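The Slow Hands of Skiltgate

An open day at a workshop where machines learn to put away the fruit

The road to Skiltgate passes two farms and a closed filling station before it arrives at the old seed warehouse. I had expected a sign. There was only a bicycle against the wall and a sheet of paper taped on the door, on which somebody had written "Robots upstairs, coffee downstairs." I went upstairs first and regretted it later, when the coffee was finished.

The warehouse belongs since two years to Bevan, a small firm which makes robot arms do household work. Once a year it opens the doors to neighbors, students and anybody else who is curious. This year the day fell on 6th March, in a cold rain, and still the staircase was full. I stood behind a retired bus driver and his granddaughter, who was carrying a potato. She had been told at school that visitors could bring an object for the robot to pick up, and she had thought about it carefully. A potato, she explained to me, is not round and is also not long.

Seren Bellis met us at the top. She leads the group that works on grasping, and she had lost half of her voice already by eleven in the morning. She grew up on the coast, studied mechanics, and spent her first working years on packing lines for a company that sold frozen fish. Those lines were fast. One of them closed 700 boxes in the time it takes to eat a sandwich, she told us, and for every change in the box somebody had to come with a laptop and stay overnight.

"A fish box is always the same fish box," she said. "In your kitchen, yesterday's bowl is in another place, and there is a different bowl on top of it."

I have visited several robot demonstrations for this magazine, and most have the same form. There is a curtain, music, a man with a small microphone at his cheek. The machine does one thing, perfectly, and the curtain closes. Bevan has no curtain. The visitors stand at a strip of yellow tape on the floor, the tables are behind it, and the machines do what they were doing the day before, which includes making mistakes. In my first ten minutes I saw an arm close its fingers on nothing, lift the nothing with great care, and set it down in a dish. The room applauded.

The project that most of us came to see is called Kadau. It has as its aim a single arm that can clear and set a kitchen table for a person who cannot do it easily, and it is now in its third winter. Kadau began with money from a regional fund and with a very simple list. Emlyn Prothero, who wrote the list, still has it in his wallet. He unfolded it for me on the windowsill: cup, plate, spoon, bread, fruit, and then, underlined, "lid." The lid is not solved.

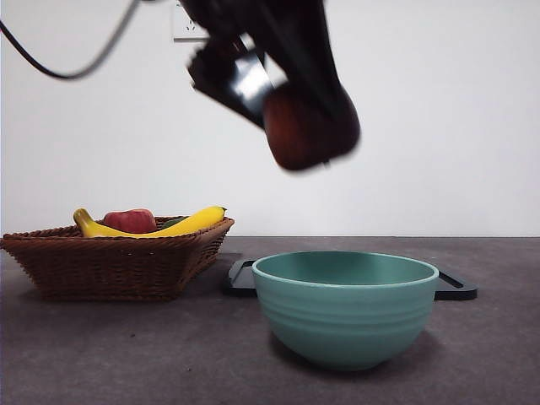 Prothero is a tall man who speaks slowly and looks at the machine while he is talking to you. He calls the exercise at his table "the second drawer," for reasons that come from an older version of it in which there was a drawer. The arm is given a goal in plain words and must decide for itself where to go and how to hold what it finds there. He likes fruit for this work. A banana in a wicker basket looks like an easy thing, but it lies in a curve, it rests against an apple, and the rim of the basket is in the way of any finger that comes in low. The arm has to come from above, and the rounded pad at the end of the gripper has to press enough and no more. "People ask me what is the strongest thing it can lift," Prothero said. "I would like that they ask me what is the softest."

I asked him then what is the softest. He thought about it and answered that it was a ripe fig, in July, and that he had eaten the results.

What surprised me more than the movement was the waiting. Between one attempt and the next the arm often stays in the air and does nothing that a visitor can understand. A boy beside me asked if it was broken. Prothero told him that it was choosing, and the boy accepted this immediately — he had, I suppose, seen adults in front of an open refrigerator. When it goes, it goes quickly, much quicker than I had imagined from the long pause, and a few people at the tape stepped back.

The learning happens mostly from people. In a side room three students were sitting with a pair of handles each, guiding arms through the same chores again and again, so that the software has something to imitate. Kadau has collected 2000 of these guided attempts for the fruit exercises alone. One student let me try. You hold the handle as you would hold a garden hose, and the arm follows you with a very small delay, and your own hand becomes suddenly a stupid thing. I needed four attempts to take a plum. On the fifth I was proud, and on the sixth I dropped it on the floor, and the student wrote something in her notebook.

She told me that the failures are kept too. In the beginning they were deleted, and the arm behaved as if nothing could ever slip. It had simply never seen a plum fall. Now there is a folder for these recordings, and from it the arm has learned to close again, a little lower, when the first grip is bad. I found this the most interesting sentence of my day, and it was said by a person who was at the same time looking for her umbrella.

The gripper itself was not made in Skiltgate. The fingers come from Brarport, where a supplier with a small workshop casts the soft parts, and Bellis travels there by train when a new version is ready. They are now at version 23. She had a shoebox with the old ones and let the visitors pass them from hand to hand. Some were hard as a heel, some had become sticky with age. Number nine, she said, was the best of all for eggs and could not be used because it squeaked.

After the lunch there was a conversation with the public, on folding chairs. I had expected questions about jobs, and there was one, from a woman who works in a canteen. Bellis did not give her a smooth answer. She said that a machine which needs so long to choose a banana is not a danger for a canteen at this moment, but that she would not promise anything for the woman's children. The canteen woman nodded and wrote it down. Other questions were more practical. Can it wash? It cannot, the joints do not like water. What does it cost? Too much. Can it work in the dark? Poorly, and a low sun in the window disturbs it also.

A man in the last row had a mother with weak hands, and he wanted to know when. He repeated only this word. Prothero stood up to answer him, and told him that some homes would receive an arm for testing next year if the safety work is finished, and that he could leave an address. The man went to the desk before the conversation was over, to be the first.

Toward four o'clock the potato had its turn. The granddaughter was allowed to cross the tape together with Bellis and to put it on the table herself, and she turned it twice until she liked how it was lying. The arm waited a long time. It came down, took the potato at one end, lost it, closed again a little lower, and held. She did not clap. She asked if she could have it back, as it was for dinner.

The next open day has no date yet. Visitors can write their name in the book at the entrance in Skiltgate, beside the coffee.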